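Zuletzt aktualisiert: 2018-01-04

1/ Ein paar Notizen zum Zweiarm-Planer, weil Fragen zum Timing kamen. Es geht nur um Software: Wahrnehmung, Bahnplanung, Regelung. Die Hardware bleibt, wie sie ist.

2/ Aufgabe: Löffel in einer Schüssel greifen, der andere Arm hält sich bereit. Der Planer rechnet beide Arme als einen Konfigurationsraum. Getrennt geplant und nachträglich synchronisiert hatten wir vorher, das endete zu oft in einer Warteschleife.

3/ Die Handgelenkkamera des wartenden Arms liefert eine zweite Ansicht der Schüssel. Die eigenen Finger stehen dabei immer unten im Bild und werden maskiert, sonst landen sie als Hindernis in der Kollisionskarte.
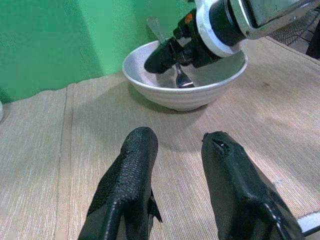
Urkcombe, August

4/ Fingerspitze über der linken Seite des Innenraums, Löffel darunter. In dieser Phase läuft der Kollisionstest gegen den Schüsselrand mit voller Rate, gegen den Tisch nur noch bei jedem zweiten Takt.

5/ Der Schüsselrand ist als Torus modelliert, der Rest als Kegelstumpf. Ein Mesh aus der Punktwolke wäre genauer, aber die Glasur glänzt und die Tiefenwerte an der Innenwand springen. Mit Primitiven bleibt der Abstandsgradient glatt, und der Optimierer dankt es mit weniger Iterationen.

6/ Griffkandidaten am Löffelstiel: 16 pro Zyklus, sortiert nach Freiraum zum Rand. Die Laffe ist ausgeschlossen, dort spiegelt es und die Normalen taugen nichts.

7/ Saeed Bakhtiari hat die Maskierung der Finger neu geschrieben. Vorher: statisches Polygon im Bild. Jetzt: gerendertes Modell aus der aktuellen Fingerstellung, mit Rand von fünf Pixeln. Die Geisterpunkte vor der Schüssel sind damit weg.

8/ Zur Kopfansicht. Sie gibt die grobe Lage der Objekte vor, die Handgelenkkameras korrigieren nur noch. Ohne diese Reihenfolge driftet die Schätzung, sobald ein Greifer die Schüssel verdeckt.
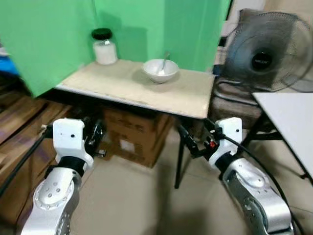
Urkcombe, August

9/ Beide Greifer stehen vor dem Tisch, aus dieser Sicht unterhalb der Platte. Der Planer muss sie zuerst an der weißen Vorderkante vorbei nach oben bringen. Das klingt trivial und war die Stelle mit den meisten Abbrüchen.

10/ Ursache: Kante zu dünn diskretisiert. Der Sampler fand Pfade, die zwischen zwei Prüfpunkten durch die Platte gingen, und die nachgelagerte Prüfung hat sie korrekt verworfen. Jetzt kontinuierliche Prüfung entlang des Segments — teurer, aber nur für diesen Abschnitt aktiv.

11/ Das Glas mit dem schwarzen Deckel hinten links ist im Modell ein Zylinder mit Sicherheitsabstand. Tiefendaten auf Glas verwenden wir nicht. Der Deckel liefert die Position, der Durchmesser steht in der Konfiguration.

12/ Segmentierung gegen Grün ist einfach, solange die Falten im Stoff nicht als Kanten durchkommen. Schwelle auf dem Farbton, Helligkeit ignoriert. Ventilator und Karton filtert der Arbeitsraum heraus, bevor überhaupt klassifiziert wird.

13/ Abbruchkriterium im Optimierer: 3.000 Iterationen oder keine Verbesserung über ein festes Fenster. Die Obergrenze greift fast nur, wenn die Startlösung schon schlecht ist. Dann lieber neu samplen.

14/ Die Aufzeichnung läuft über Kragh, die Wiedergabe über Lillent. Zeitstempel kommen vom Rechner am Bus, nicht von den Kameras. Wer die Logs mit eigenen Werkzeugen liest: Feld für den Kameraversatz beachten, sonst passt die Maske nicht zur Fingerstellung.

15/ Offen: Kraftregelung beim Kontakt mit dem Schüsselboden. Derzeit Schwellwert auf dem Motorstrom, das Rauschen ist dafür zu groß. Der Zweig liegt im Tirkero-Repository, Rückmeldungen bitte dort als Ticket.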